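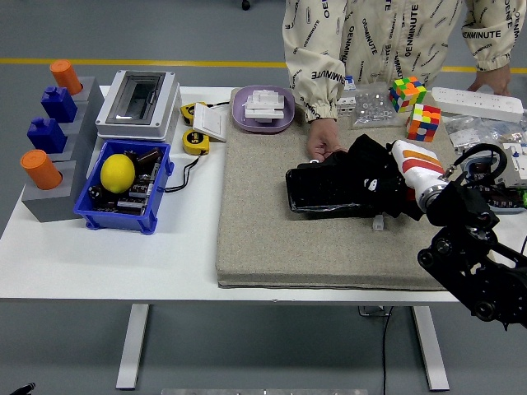 常见问题

最后更新:2022年1月28日

大家好,我是阿柚,阿柚旧物修理铺的店主兼唯一的修理工(兼客服,兼打包员)。私信里翻来覆去总有那么几十个问题,我干脆写成一页,你先在这儿找找,找不到再来问我,回得慢一点请多包涵!

寄修之前

你都修什么?

主要是老收音机、磁带机、小功放、台灯,还有各种带旋钮的小电器。我自己最喜欢修收音机,尤其是那种拧到电台边上会“呲啦”一声的,修好一台能高兴半天。电子管的也接,不过要先发照片给我看看里面的样子,有的管子现在真不好找。

什么不修?

手机、笔记本、微波炉、带锂电池的滑板车,这几样不接。微波炉里有高压,我胆子小。手机是手艺不行,我试过给自己换屏幕,换完听筒就没声了,最后还是送去了街口那家店。

我的机器牌子很冷门,能修吗?

先问问嘛!上个月有位朋友寄来一台Kikero的台式收音机,我之前听都没听过,拆开一看,线路跟常见的机型差不了多少,换了两个电容,又把波段开关洗了洗就响了。冷门不可怕,怕的是前面有人修过,还把拆下来的零件扔了。所以拜托,拆下来的东西,哪怕一颗螺丝,都装个小袋子一起寄来。

寄修前要先联系吗?

要的要的。发这几样给我就行:正面照片、背面照片、铭牌照片,再用大白话说说它怎么了。“不响”和“响但是有嗡嗡声”是两码事,差很多,请尽量写细一点。有录音更好。

包装有什么讲究?

旋钮能拔就拔下来单独包,电池一定取出来,天线收好。里面裹气泡膜,外面纸箱至少留两指宽的空隙塞满。报纸团也行,塞紧就好。别用泡沫碎粒,它们会钻进散热孔,我上回拿镊子夹了一晚上。

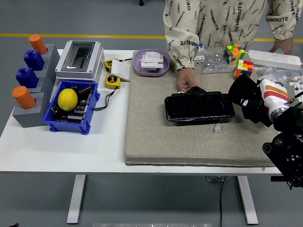

费用与时间

检测要钱吗?

检测费29元,决定修的话这笔就抵进修理费里,不修的话我把机器原样装好给你寄回去,运费你出。以前我是免费检测的,后来连着收到好几箱“随便看看”的机器,看得我头昏眼花,只好收一点点。

大概要等多久?

正常情况两三周。如果要等零件就不好说了,我会先告诉你,你不愿意等可以随时喊停。1月因为过年,快递停得早,春节前寄到的我尽量先看,修不修得完不敢打包票。请千万别卡着日子寄过来当年礼,我真的会失眠。

可以加急吗?

不可以,哈哈。店里就我一个人,给谁加急都是让另一位多等。不过如果是家里老人天天要听的收音机,你跟我说一声,我手边有两台备用机可以借出去,用完寄回来就好。

最贵的一次修了多少钱?

746元,一台Achterberg的老功放,变压器要重新绕,光是等绕线师傅排期就等了好久。机主是Wondimu Kassa,一位在这边教书的朋友,他说这台机器跟着他搬过好几次家,舍不得丢。我报完价还劝他再想想,他第二天一早就把钱转来了。现在他偶尔还会录一段音乐发给我听,低音是真的好。

会不会修到一半涨价?

不会。我报价以后如果自己看走了眼,多出来的算我的。只有一种例外:你中途想加别的,比如顺便换个新旋钮、重新擦亮外壳,那就另外算。

修好以后

有保修吗?

我动过的地方保半年。没动过的地方坏了我也愿意看,但要重新算钱。摔的、进水的、被猫推下去的(真有,还不止一位)不在保修里。

换下来的旧零件能还给我吗?

可以,默认一起寄回。不想要就说一声,还能用的我留着拆件,不能用的攒够一批送去正规回收点。旧电容请不要随手丢进厨余垃圾,更不要给小朋友玩。

外壳发黄能变白吗?

能淡一些,恢复成新的就别指望了。我个人挺喜欢那个黄,像泡过茶的颜色。如果你一定要处理,我会先在底部不起眼的地方试一小块,拍给你看了再继续。洗外壳我现在用Mevine的中性清洁剂,味道小,不伤丝印,用别的牌子的中性洗剂也可以,酒精就别往印字上擦了。

修好了还是有杂音怎么办?

先换个地方试试。路由器、充电头、便宜的LED灯都会捣乱,中波尤其明显。把收音机转个九十度,有时候立刻就清楚了。还不行再录一段发我。

其他乱七八糟的问题

能到店里参观吗?

暂时不行,地方小,转个身都要跟桌子商量。想看过程的朋友可以看我的小视频,更新随缘。

你收旧机器吗?

收一点,价钱不高。完整的、没被拆过的优先。放零件的盒子我也收,我对盒子有点执念,连Jumex果汁的空箱子都攒了一摞,尺寸拿来寄小收音机刚刚好!

想自学,从哪儿开始?

买一把好一点的电烙铁,再买一只万用表,然后找一台坏了也不心疼的晶体管收音机。先学会拆了能装回去,焊接慢慢练。插着电的时候别把手伸进去,拔了电也要等一等,功放里的大电容存着电,会咬人的。书的话,旧书摊上那种讲收音机原理的老教材就很好,图画得特别清楚。

怎么联系你?

私信最快,一般晚上统一回。上午我基本都在焊东西,手机调了静音。标题里写上机器型号,我会找得快很多。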